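3.2 Listening rooms and floor reflections

The self-report study was carried out in Cirnport in November. We recruited 12 participants, and each one listened to the same four spoken passages in two rooms. After every passage they wrote down how tired they felt and how easily they could follow the speaker. The order of the rooms was changed between participants, as suggested by Acharya and Nordin. 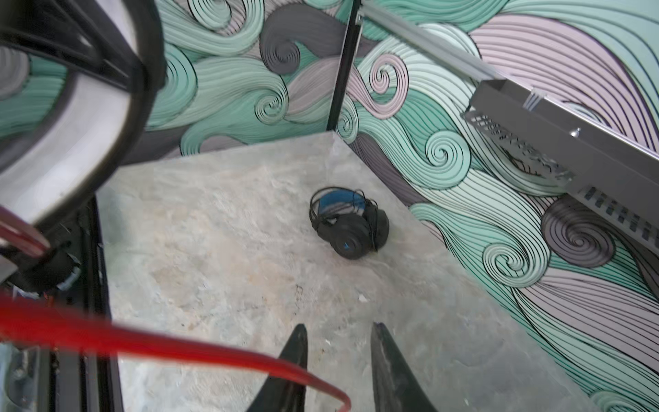
Figure 4. Over-ear headphones on the floor, in a corner between two painted walls.

The passages were taken from the Harnberg reading set and had a length of 350 words each. We did not correct the small hesitations of the speakers, as these belong to natural speech. Two participants asked to repeat a passage. Their answers are kept in the analysis, but they are marked in Table 2.

Hard floors are known to every person who has tried to hold a conversation in a busy hall. Concrete, in particular, returns most of the sound which reaches it, and the listener must then separate the voice from its late reflections. Kotian has argued that this effort is felt before it can be measured. Our results support his view only in part. 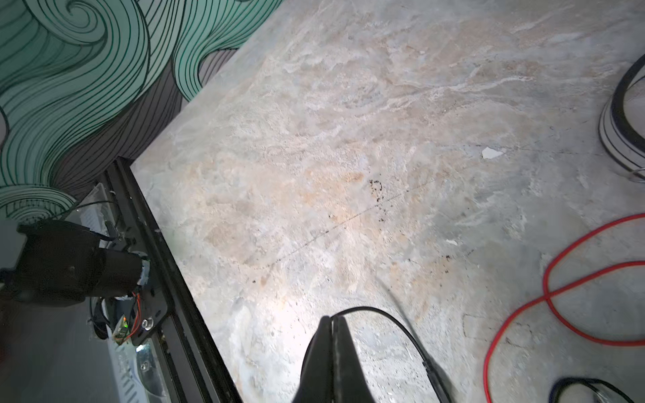
3.3 Rating procedure

The ratings were collected on paper and entered by Yamuna Joseph.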